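Learning to read in the evening again

5 November 2024

When I moved to Gotenitz I brought with me 2 boxes of books, and for a long time I did not open them. I had a telephone, and the telephone was always nearer than the books. I think many people know this situation. In February I decided that I would read on paper every evening before sleeping, even if it was only a few pages, and now I want to write down how it went.

First I must say that I was a big reader when I was a child. My aunt Ingegerd Engström had a shelf in her corridor with old crime novels and travel books, and when we visited her I was allowed to take what I wanted. I read lying on the floor with my feet against the radiator. I did not choose well, I only took the next book in the row. Some of them were terrible. I finished them anyway, because it did not come to my mind that a person could stop.

As an adult I became much more strict, and I believe this was my mistake. I bought books that I wanted to have read. The first one I tried in February was a history of salt mines, 442 pages with small letters, which a colleague had praised very much. I fell asleep on it for almost two weeks. Every evening I had to go back to find the place where I still remembered something. In the end I gave it to Ebbe, who likes such things, and he returned it after one month with a very polite face.

Then I asked Hedvig Myklebust what I should do. She works in the library in our part of the town and she has patience with people like me. She did not recommend me a novel at all. She gave me a thin book of letters between two sisters, and told me to read one letter each evening and then put it away, also if I wanted to continue. This was good advice. A letter has an end. You can close the book and feel that you have done the thing you wanted to do.

After the letters I took short stories, and after them a real novel, about a family who owns a ferry. I read the last part in one evening and went to bed much too late. I had not done this in many years and I was quite proud the next morning, although I was also useless at work.

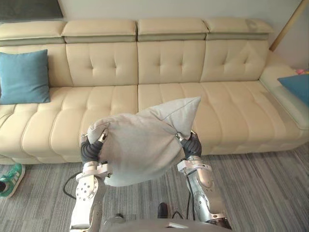 The long sofa, with its teal pillow.

I have tried different places for reading. The bed is too comfortable for me. The kitchen is fine but there I see the dishes. A sofa is good when I put the light on the left side and sit quite straight, and when the telephone is in another room. For the telephone I have now a drawer in the corridor. In the beginning I got up to check it many times, and I always had some excuse, for example that I needed to look up a word. Now I have a pencil, and I write the words on a piece of paper that is also my bookmark. The next day I look them up all together. Often I find that I had understood them already.

Reading in a foreign language is a question of its own. I read half in English and half in my mother tongue, and I am slower in English, but I notice that I am also more careful. In my own language my eyes jump over the descriptions of weather. In English I must go through all the rain, word after word. Lok-yiu, who learnt both our languages as an adult, says she has the same feeling, and that she remembers landscapes only from the books she read slowly.

I keep a small notebook where I write the title and one sentence. I do not give stars or points. For the ferry book I wrote "The uncle was right about the engine." I am sure that this will mean nothing to me in ten years, but today I still know exactly which page I was thinking of.

There are evenings when I do not read. If guests are here, or if I have a headache, I let it be. Before, I would have thought that the whole plan was broken and gone back to the telephone for half a year. Embla Hovland told me that she has the same rule for her piano, she just sits down again the next day and does not try to catch up.

At the moment I am in the middle of a book about a lighthouse keeper and his three daughters. It is a little sentimental and the middle daughter talks too much. Hedvig has promised to keep the second volume for me until I come to fetch it.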